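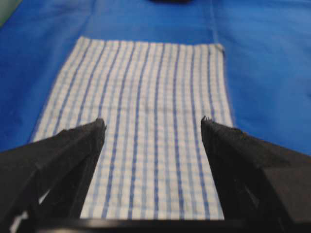 Guérin, commenting on the September draft of this section, asked whether a cloth task should be taught by hand guiding at all, given that the operator's arm tends to drag the wrist off level. Both methods are supported. Remote control is the default for textiles, and hand guiding is kept for rigid parts and for correcting a single waypoint.

7. Teaching a cloth-handling task

Revised November 28, 2025. Applies to the Sivik arm with the Branwood leader handle.

7.1 Before recording

1. Lay the cloth flat on the work surface with its long side pointing away from the arm.
2. Open the gripper fully.
3. Start Dorum and select Teach, then Remote.
4. Hold the leader handle level and squeeze the enable grip. The arm matches the handle's pose at low speed.
5. Wait for the status line to read FOLLOWING.

CAUTION: Do not squeeze the enable grip while anyone is within reach of the arm. The first alignment move can be large if the handle was put down at an angle.

7.2 Recording a demonstration

1. Press Record. Dorum logs joint positions, finger opening and the wrist view together.
2. Lower the open fingers toward the cloth. Stop just short of contact and let the arm settle.
3. Move to the edge or corner you intend to grip.
4. Close the fingers slowly on the fabric. Keep the closing speed at 13 percent or lower.
5. Lift straight up before moving sideways. A sideways pull at table height is often learned as part of the grasp.
6. Carry the cloth to its end position, lower it and open the fingers.
7. Back away until the cloth is clear of both fingertips, then press Stop.
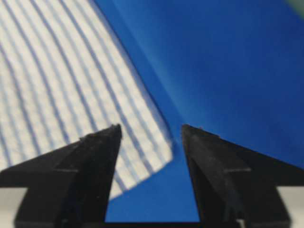 Release the enable grip only after Stop has been pressed. If the grip is released during a recording, the arm holds position and the file is marked INCOMPLETE. Incomplete files are kept but are left out of training unless you tick them in the list.

NOTE: Pauses longer than 7 seconds are trimmed automatically. Shorter pauses stay in the file — the learned motion will hesitate at the same place.

7.3 How many demonstrations

Record at least 11 demonstrations for each cloth and each starting position. Shift the cloth slightly between takes. Delete any take in which the fingers press into the work surface, even if the cloth was picked up.

A memory card holds around 4,000 takes at the default rate. Dorum refuses to start a recording when the card is full and shows error STORE.

7.4 Correcting a waypoint by hand

1. Select the take and scroll to the waypoint.
2. Press Free Arm. Support the forearm with one hand before the brakes release.
3. Move the wrist to the new position and press Set.
4. Replay at quarter speed with one hand on the stop button.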